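Minutes, Shared Kitchen Meeting, Prudine House, December

Taken by me, Nima Pakzad, because I was the one holding a pen when everybody sat down. If I've got your words wrong, tell me before the next meeting and I'll fix them. We started at 7:12 pm, a bit late, as the Brunet side were still finding chairs.

Present: most of the second floor, both households from the Brunet side, and three from Cudow (they share our fridge until their own kitchen is done, so they get a vote on fridge things but not on the oven). Apologies from the ground floor, who had a work dinner.

1. Last minutes

Read out, very fast, by me. One correction: the kettle we agreed to keep is the tall one. The short one goes to the Cudow kitchen when it opens. Passed with that change.

2. Money

We have 829 dollars in the kitchen account. The new door seal for the fridge came to 100 even, fitted, and everyone was happy with that because the old one had been letting the door drift open at night. The receipt number is 3082 and it's in the blue folder, second drawer down. There was a long talk about whether dish soap should come out of the kitchen account or go on the cleaning rota money. I lost track of who was arguing for what, to be fair, but it ended with soap staying in the kitchen account and sponges moving over to cleaning. Please don't ask me why sponges are different! It was voted on and it passed.

3. Dry goods shelves

The Prukon shelves are up and they're great, so much better than the stack of boxes we had before. Top shelf is for shared things (rice, flour, salt, the big oats). Everything under that is split by household, with names on masking tape. The Brunet side asked for the lower left because of the kids reaching for cereal, and got it. Open bags need a clip. I said I'd buy a pack of clips and I still haven't, so that's carried over to next time under my name.

4. Fruit and the fridge

This took up most of the evening. We've been losing a lot of fruit, mainly stuff that gets pushed to the back and forgotten, and two households had both bought peaches in the same week without knowing. After plenty of back and forth (and one very strong speech about bananas) we agreed:

Fruit that still needs to ripen stays out at room temperature, and once it's ready it goes in the fridge.

Bananas never go in the fridge. Agreed by everyone but one, who asked for that to be written down, so I've written it down.

Shared fruit goes in the upper part of the fridge, at the front, where we can all see it when the door opens. Anything you want kept for yourself gets a name on it.

When you unpack shopping, put the fruit in the yellow basket first and carry it over to the white table by the fridge, then sort it from there. The holes in the sides make it easy to rinse out afterward, and it has that little loop on the end to hang it up by.

Don't wash fruit before it goes in. Wash it when you're going to eat it. Somebody wanted berries to be an exception and we're coming back to that one in the new year.

Don't stand there with the door open while you decide what goes where! Look through the basket, make up your mind, then open up.

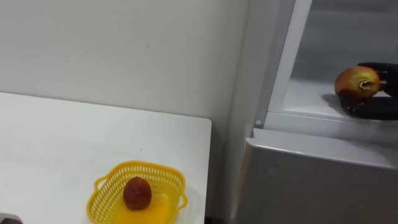 5. The white table

Short item. The top is scuffed and has little specks on it, and a couple of people wanted to paint it. Others (me included) think it's fine as it is and should just get a proper scrub. We settled on a scrub with baking soda first and a second look next time. Until then, please use a board if you're cutting anything on it, and don't leave shopping sitting there overnight.

6. Any other business

The Cudow lot thanked everyone for the fridge space and offered to cook for the whole house before the holidays. Accepted at once, with a lot of noise. They'd like to know about allergies, so put yours on the sheet by the door.

Someone has lost the lid to a glass dish, the oval one. Check your cupboards.

To do

Nima: clips, and type up the fruit rules for the fridge door.
Brunet side: scrub the table.
Cudow: allergy sheet and menu.
Everyone: names on your things in the fridge.

We finished at 8:40 pm and the next meeting is in January, same room, bring your own chair if you're coming over from Brunet.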